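Against the single success rate

Pevel, 5 Nov 2024

Most papers on learned bimanual manipulation still report one number per task. The Wuyts benchmark, which we have used since January, asks for exactly that: run the policy 25 times, count the completions, divide. I think the practice should stop, at least for garments and small loose objects, and I want to set out why a stage-by-stage record is worth the extra labour.

Take our shirt task. A long-sleeved shirt is laid flat, collar to the rear, and two arms have to grasp at the shoulders, fold in the sleeves and bring the hem up. With the policy trained on 1,000 demonstrations we logged 14 completions out of 25. The smaller Tomitard model, trained on the same set, also logged 14. By the usual standard the two are equal and the cheaper one wins.
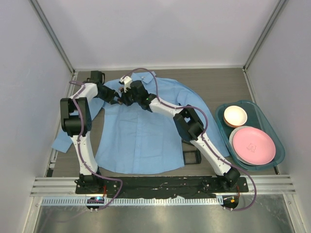

They are not equal. When we scored each stage on its own, the larger model lost most of its runs at the first grasp, when the two grippers have to work close together near the collar. The Tomitard model got through that stage far more often and then failed on the second sleeve. The first fault is one of coordination and might be cured with a better action representation. The second looks like a shortage of data in a part of the workspace where one arm hides the cloth from the fixed camera. A lab reading only the headline figure would have no grounds for choosing between those remedies.

The usual objection is that stage boundaries are arbitrary. For cloth this is partly true. Two people will disagree over when a fold has begun, and in our first round of scoring they did. The answer is to define boundaries by events that can be checked in the wrist view, such as contact between a fingertip and the object, and to publish the definitions with the results.

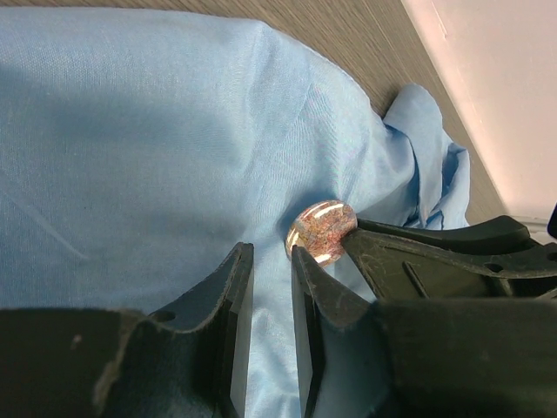

Contact is a better marker than intent. It is also cheap to label: a run takes a trained person five minutes, most of it spent scrubbing back and forth. I would accept coarser stages if the alternative were none at all.

A second objection, raised at the Flillmont workshop, is that users care only whether the shirt ends up folded. Users may. A methods paper is written for people who intend to change the method, and they need to know where it breaks.
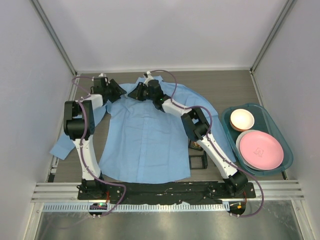

Shirt task, fixed camera view. Both grippers are over the shoulder and collar region.

Nor does the stage record replace the overall figure. I would print both, with the start layout and any other objects on the table stated, and with failed runs released alongside the good ones. Our own release will carry all 25 runs for each model, scored by two people, with their disagreements left in the file.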